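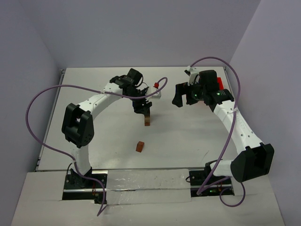 The two-arm table at the Dusard open day, left arm with one of the blocks.

Open day at Dusard - long writeup, get a coffee
Started by plumbline_pete

Well, I promised a few of you in the lathe thread that I'd report back, so I'm reporting back. My wife says I've talked about it at every meal since, so you folks are doing her a kindness by taking some of it off her hands.

For those who missed it, Dusard opened up their Gandenora building to the public in December. You signed up on a sheet at the library and they let you in by groups. I had the 10:45 group, and I was there at ten because I don't trust the parking out there (I was right, by the way, the lot was already packed and I ended up over by the tire place). They gave us coffee and a sticker and a young woman walked us through. First stop was a big palletizer behind a fence, very loud, very impressive, my grandson would have moved in. Then a hallway with old control cabinets that I could have spent an hour in by myself. And then the room I want to talk about, which had the small table with the two white arms.

I think most of the group was a little let down when they saw it. It's a white table with lavender-gray walls and a pair of arms bolted to the front, and the job is wooden blocks. One man said "my toddler does that" loud enough for everybody. But I stayed on after the group moved along and they were kind enough to let me, and I have to say I found it the best thing in the building. You get close enough to see the screw holes. You can see exactly how the cables are run, big purple loops of slack out to the side so the arm has something to pull on when it reaches. I spent thirty years fighting cables that somebody tied down too tight, and I stood there admiring those loops like they were a sunset.

Anyway, ask me things. I took notes on the back of the sign-up sheet.

marigold_shop
Oh, I'm so glad you went! I had a slot and then my sitter fell through. Was it running by itself or was somebody driving it? I've been to two of these now at other places, and both times there was a fellow in the corner with a controller, and they sort of let you believe what you wanted.

plumbline_pete
Good question, and I asked it. They said they do both. Some of the time a person is steering and they save that, and some of the time the arms are working off what they learned. The young woman was very straight about it and told us which was which whenever she switched. I will say I couldn't have told you by watching, except that with a person on it there was more of a little wiggle before it closed on the block.

ohm_sweet_ohm
I'll be the grump, somebody has to. I was in the afternoon group and I didn't get much from it. I watched for 23 minutes (yes, I timed it) and what I saw was a block go up and a block come down. We had pick-and-place in our plant when I was an apprentice that would do 48 parts a minute and never look up. If Dusard wants the public to be excited, show us something with a cycle time.

plumbline_pete
I don't disagree about the speed, it's slow, you could eat a sandwich. But your old machine had every part arrive at the same spot in the same attitude, and if one came in sideways you had a jam and a bad afternoon. These blocks were just wherever they were. One of the two on the table was a squat little thing like a cube and the other was taller, and nobody had made a nest or a fixture for either. I set up fixtures for a living. Taking the fixture away is a big deal to me, even at sandwich speed.

ohm_sweet_ohm
Fair. I'd still want to know what it does on block number 70 after the lights have changed and somebody has bumped the table. Did you get to see it miss?

plumbline_pete
I did, twice. Once it came down beside the block and closed on nothing, then went back up and tried again. The other time it nudged the tall one over and they set it up by hand. I liked that they didn't hurry us out of the room.

grommet_and_sons
Pete, what are the fingers like? I'm building a little gripper for my own bench (nothing fancy, hobby servos) and everything I try to pick up slides out like a wet bar of soap. I've been through rubber bands, shelf liner and a bicycle tube.

plumbline_pete
I thought of you! They had one of the close views from down by the gripper, and they let me have a copy. The part to look at is the inside faces. They've got a dimpled mesh pad on them, little diamonds, and the outside is left smooth. I don't know what the pad is made of and I forgot to ask, so don't go ordering anything on my say-so.
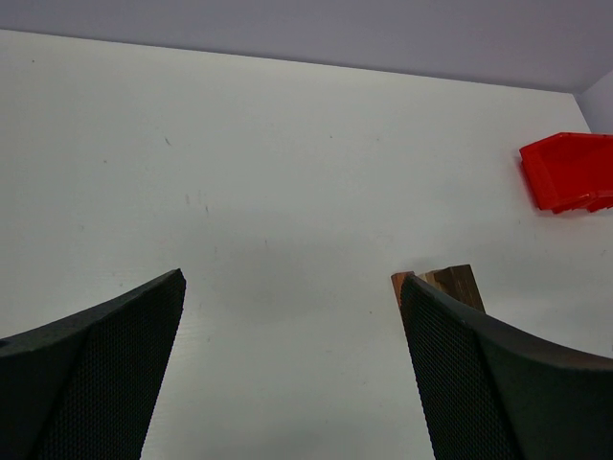
GANDENORA, December

So you can see how the pad goes right up to the squared-off tip, and that the outside of each finger curves away from it. The brown block is the tall sort, standing behind the right-hand tip, and the red bin over on the right is a plain open-front parts bin like the ones I've got on my own wall. I'd love to see you try a pad like that, even cut from something cheap, before you give up on the servos.

grommet_and_sons
That is really helpful, thank you. I've had my grippy stuff on the flat middle of the finger and bare plastic at the tip, which I now see is silly, as the tip is where I do all my grabbing. Going down to the basement after supper.

marigold_shop
I love that the table has scuffs on it. The last place I visited had everything wiped down like a jewelry counter and I came away feeling I hadn't seen anybody's work at all.

ohm_sweet_ohm
All right, I'll give them the scuffs. And since I've been hard on them, I should say the people were very nice, and the man at the palletizer answered every question I had about the light curtains, and I had a lot. I just think they should put the small table first and the big one last. Going the other way around, everybody's ears are ringing and they want more noise.

plumbline_pete
Now that I agree with completely, and I'm going to put it on the comment card, which I still have in my coat.

cedar_and_solder
Does anyone know if Mendonça does anything similar? They're closer to me, and my knees aren't up to the Gandenora drive. I called Cencombe and they said they only do school groups, though the lady was lovely and we talked for quite a while about her tomatoes.

marigold_shop
Mendonça had one in the spring, I believe, but you had to know somebody. I'll ask my brother-in-law and message you. If they do it again I'll drive, there's room for three in the truck if one of you doesn't mind the jump seat.

plumbline_pete
I'll take the jump seat. I'm bringing a longer list of questions this time, starting with what those pads are made of.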